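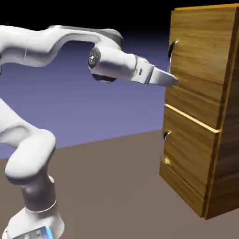 Worier Simulationsarbeitsplatz für Greif- und Öffnungsaufgaben
Ausführung mit Einarm-Roboter und Parallelgreifer

Produktübersicht | Technische Daten | Vorführung | Lieferumfang | Anfrage

Der Worier ist ein Arbeitsplatz zur Erprobung von Bewegungsabläufen an Möbeln mit beweglichen Teilen. Arm, Greifer und Möbelmodell werden vollständig gerechnet. Die Ausführung auf einem realen Arm ist über die Schnittstelle Rikden möglich und wird getrennt angeboten.

Zielgruppe sind Entwicklungsabteilungen, Hochschullabore und Integratoren, die Abläufe wie das Öffnen und Schließen von Schubladen vor dem Einsatz am Gerät prüfen wollen.

Vorführung in Briltimton

Der Arbeitsplatz kann am Tag der offenen Tür, Dienstag, 25. August, im Vorführraum Briltimton besichtigt werden. Gezeigt wird die Aufgabe "Schubladenschrank": Der Arm fährt einen Schrank mit Holzdekor und eingelassenen Griffmulden an, setzt die Fingerspitzen an der Front an und versucht, eine Schublade zu bewegen. Die Startstellung der Schubladen wird je Durchlauf neu festgelegt.

Ablauf einer Vorführung:

Laden der Szene und Prüfung der Gelenkgrenzen
Anfahrt mit geschlossenem Greifer
Kontaktaufnahme an der Front
Zug- oder Druckbewegung
Auswertung des Kontaktprotokolls am zweiten Bildschirm

Jede Gruppe umfasst höchstens 16 Personen. Die fachliche Leitung hat Murray Després. Fragen zur Kontaktberechnung werden im Anschluss an den letzten Schritt beantwortet, da die Läufe nicht angehalten werden. Eigene Möbelmodelle können mitgebracht werden. Sie müssen vorab geprüft sein und werden nur geladen, wenn Gelenkachsen und Massen vollständig angegeben sind.

Technische Daten

Parallele Szenen: 32 je Recheneinheit
Mitgelieferte Möbelmodelle: 200
Greifer: Parallelgreifer, zwei Finger
Ansteuerung: Gelenkposition, Gelenkgeschwindigkeit oder kartesische Vorgabe
Protokoll: Gelenkwerte, Kontaktpunkte, Kontaktkräfte, Stellung der Möbelteile
Kameras: 4 je Szene, frei platzierbar
Hintergrund: neutral, Farbverlauf oder eigene Umgebung
Boden: ebene Fläche, Reibwert einstellbar

Möbelmodelle

Alle Modelle sind aus Korpus und beweglichen Teilen aufgebaut. Schubladen erhalten je eine Schubachse, Türen je eine Drehachse. Anschlag, Dämpfung und Haftreibung sind getrennt einstellbar. Die Griffgeometrie wird für die Kontaktberechnung nicht vereinfacht. Bei Griffmulden ist das von Bedeutung, weil eine konvexe Hülle die Vertiefung verschließen würde und die Finger dann nicht eingreifen könnten.

Oberflächen (Holzmaserung hell, Holzmaserung dunkel, einfarbig) wirken sich nur auf die Kamerabilder aus. Die Reibwerte sind davon unabhängig und müssen bei Bedarf von Hand gesetzt werden.

Bekannte Einschränkungen

Verformungen der Front und der Schubladenböden werden nicht berechnet. Bei sehr schmalen Fugen kann der Greifer an der Kante hängen bleiben; in diesem Fall ist der Zeitschritt zu verringern. Das Verkanten einer Schublade in der Führung wird erst ab der im Oktober erscheinenden Fassung abgebildet. Bestehende Szenen bleiben lauffähig, die Reibwerte der Führungen sind jedoch neu zu bestimmen.

Lieferumfang

Recheneinheit mit vorinstallierter Software
Modellbibliothek
Szeneneditor
Handbuch (Deutsch, Englisch)
Einweisung, eintägig

Nicht enthalten: Bildschirme, realer Roboterarm, Schnittstelle Rikden.

Zubehör

Maddocks Auswertemodul: vergleicht Läufe derselben Aufgabe und gibt Weg-Kraft-Verläufe je Schublade aus. Der Export erfolgt als Tabelle oder als Diagramm. Das Modul ist während der Vorführung in Betrieb.

Schnittstelle Rikden: überträgt freigegebene Bahnen an einen realen Arm. Voraussetzung ist eine abgeschlossene Kollisionsprüfung in der Simulation. Die Freigabe am Gerät erfolgt durch den Betreiber.

Anfrage und Anmeldung

Für die Teilnahme an der Vorführung ist eine Anmeldung über das Kontaktformular erforderlich. Bitte geben Sie im Feld "Betreff" den Vermerk "Schubladenschrank" an. Angebote werden nach Anzahl der Recheneinheiten erstellt. Hochschulen fügen der Anfrage einen Nachweis bei.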